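Pultwood Laundry Heaps

README, second release

What you get

A collection of photographs of clothes and household cloth in heaps, with a label file saying what we think each heap is made of. It was put together because the sorting and folding advice we kept being handed assumed clothes arrive flat, one at a time, right side out. Ours don't. We wanted something to test those claims against, and then found we had to be fairly suspicious of our own labels as well.

There are 3,655 photographs in the full set and 2,723 in the part we would be willing to defend. The difference is mostly heaps where the two labellers could not agree on what the main item was, even after talking about it. Those are kept in the folder called unsettled. Please don't quietly merge them back in to get a bigger number. Someone did this with the first release and then wrote to us about the error rate.

Who made it

Jayson Tolentino did the first pass of labels and wrote the file layout. Carmela Mateos did the second pass without seeing the first, and wrote most of this README, so the grumbling is hers. The heaps come from homes in Pultwood and Baltthorpe. All were done in June, which means you will find very few thick jumpers and almost no coats. If you want to say anything about winter washing, use a different set.

Labels

Each photograph has one row in labels.csv. The columns are:

heap_id - the heap, which may have several photographs
main_item - the labeller's best guess at the item in question
sure - yes, probably, or no
colour - plain colour words, no shade charts
state - flat, folded, bunched, rolled, inside out
covered - none, partly, mostly

"Probably" is used a lot. We think that is right. A bunched piece of cloth with no collar, cuff or waistband in view could be a top, a skirt, a pillowcase or a tea towel, and a label that claims otherwise has been guessed from the colour or from the rest of the heap. Jayson argued for a "garment" catch-all and we ended up with one, though Carmela still thinks it hides more than it tells.

"Covered" is the column we trust most. "State" is the one we trust least. Bunched and rolled shade into each other, and on re-checking a batch one Wednesday evening Carmela disagreed with herself on 13 rows.

Sample entry

main_item: garment
sure: probably
colour: mustard-brown
state: bunched
covered: partly
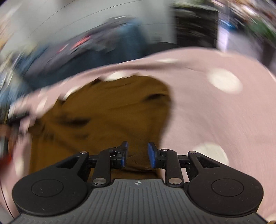
Mustard-brown item in soft folds, partly overlapped by other fabric. Probably a garment.

The entry shows the usual trouble. The colour is easy and the folds are plain enough, but the top edge is just a rounded lump and the creases run diagonally, so they are no help in finding a seam. Anyone offering a firmer label from this view alone should be asked how they got it.

Things we don't believe

That a heap can be sorted by colour first and type second with no loss. We tried it on our own washing and spent longer undoing it.

That the Forsberg folding chart applies to anything in here. It starts from a shirt laid face down on a table. Getting to that point is the whole job.

That fabric type can be read from a photograph. The first release had a column for it, with cotton, linen and so on. We checked a handful against the care labels and took the column out.

Known problems

Colours shift between rooms. Brown, mustard and dark yellow are muddled in at least 2 of the homes and we have not gone back to fix it.

Odd socks are labelled separately even when the pair is elsewhere in the same heap.

Heaps from the same home share a lot of items, so split by home if you are testing anything. Splitting by photograph will flatter your results.

Zivico, the sorting sheet we used for the second pass, drops trailing spaces in heap_id. Trim both sides before joining - it cost us an afternoon.

Changes since the first release

Fabric column removed. Unsettled folder added. "Towel" and "cloth" are now one label.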